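Cream blush goes patchy over my sunscreen, what am I doing wrong?
Makeup and Skincare > Face > Cheeks
Asked by Dinesh Rajan
3 replies

Hi all, hoping somebody can sort me out. I do my own makeup most mornings and I've done my sister's for a couple of events, so I'm not a total beginner, but cream blush is beating me. I bought the Provia one in the pot, the brownish red shade (I think they call it Clove?), and on the back of my hand it's gorgeous. It melts in and looks like I've been out for a walk. On my face it grabs in one spot, slides off the spot next to it, and if I try to blend the edges everything underneath rolls up into little gray crumbs.

My morning goes moisturizer, then Zistach sunscreen (the one in the squeeze tube, two good finger lengths), then a thin layer of tinted base with a damp Tenix sponge, then the blush with my fingers. No primer. I've got combination skin, oily down the middle and kind of normal on the cheeks, and I'm medium brown with a warm undertone if that matters for the shade side of things.

What I've tried so far: less moisturizer, which made it worse. Powder before the blush, and that was a disaster, it looked like I'd colored in my cheek with a crayon. A fluffy brush in place of fingers, slightly better but then there's hardly any color left. I also tried skipping the sunscreen one evening just to see and it went on fine, so I'm pretty sure the problem is the two of them together, and I'm not giving up sunscreen.

I leave the house at eight and I'm outdoors a good part of the day, so whatever I do has to last and not take forever. I don't really want to buy a whole new set of things either. The haul I did in April came to $63 and I promised myself that was it for a while.

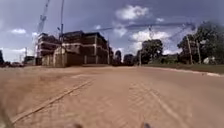 Reply from Birgit Hamann (marked helpful)

Oh I know those crumbs! That's pilling, and I fought with it for a whole summer before I got it under control. Your products are probably fine - I use that same Zistach tube and it's lovely, but it takes its sweet time to set. If you go in with a damp sponge while it's still tacky you're lifting it, and then your fingers come along and roll up what's left.

So my first suggestion is boring: wait. I put my sunscreen on, then I go make coffee and pick out clothes and do my hair, and I come back 20 minutes later. You may not need that long, but start there and work down until the crumbs come back. Then you know your number.

Second, pat everything. I mean it, no rubbing at all once the sunscreen is down, including the base. Press the sponge, lift, press, lift. And squeeze it out in a towel first, because those Tenix ones hold a ton of water and you want it barely damp.

Third, warm the blush up before it goes anywhere near your cheek. I swirl my ring finger in the pot, dab it on the back of my other hand a few times, and pick it up from there. You get a much thinner layer and it doesn't grab. Two thin layers beat one thick one every time, and you can stop after the first if it's enough.

And try putting the blush on BEFORE the tinted base some morning. It sounds backwards but it looks like the color is coming from inside your skin, and you only have to press a tiny bit of base over the edges. 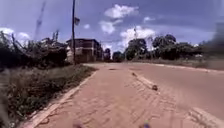 About your shade, I wouldn't give up on Clove, even if the first few tries looked harsh. Cream colors look so much stronger in the pot than they do spread out, and on medium brown skin with a warm undertone a lot of the pretty pinks just go chalky. You want something with some earth in it. Think of the dusty reddish-brown in those bricks on the path, that's very close to where I'd point you, and the tan of the road next to it is what I'd stay away from on cheeks because it reads as bronzer and then you wonder where your blush went. If Clove still feels like too much, mix in a dot of your tinted base on the back of your hand and it softens right up.

For making it last, I press a tiny bit of the Suwannarat loose powder over the top when everything is on. Over, never under! Powder under cream is how you get the crayon cheek. A small brush, tap off the extra, and only where you get shiny.

Good luck, and come back and tell us how it went!

Reply from glossandtoast

Just get a powder blush. I switched and never looked back, cream is too much work for every day. If you want to use up the pot wear it on your lips.

Reply from kettle_marie

Agree with Birgit on the waiting. One thing I'd add is check whether your moisturizer is the silicone kind, the slippery ones. I had one that pilled under every sunscreen I owned and I spent ages blaming the sunscreen. Easy test: mix a little of the moisturizer and a little of the sunscreen together on your hand and rub. If it balls up or goes stringy they don't get along. On your cheeks you might not need both anyway if the sunscreen is a creamy one, I skip moisturizer there in the warmer months and nothing bad has happened yet.

Also you said less moisturizer made it worse, so it could be dry patches too. Are you exfoliating at all? Once a week with something gentle is plenty.

Comment from Dinesh Rajan

Thank you both (and glossandtoast, the lip idea is nice, I tried it and it's a really good color). Did the hand test and the moisturizer and sunscreen seem okay together, so I went with waiting and patting. Friday was the first morning with zero crumbs! Blush first and then base is still a bit weird for me, I ended up with one cheek higher than the other, but I'll keep practicing. Birgit, do you use the Suwannarat in translucent or the tinted one? The translucent goes ashy on me in photos.

Comment from Birgit Hamann

Yay! Tinted, the warm one, for exactly that reason. And do both cheeks at the same time, one dab each side, then blend. It helps with the lopsided thing.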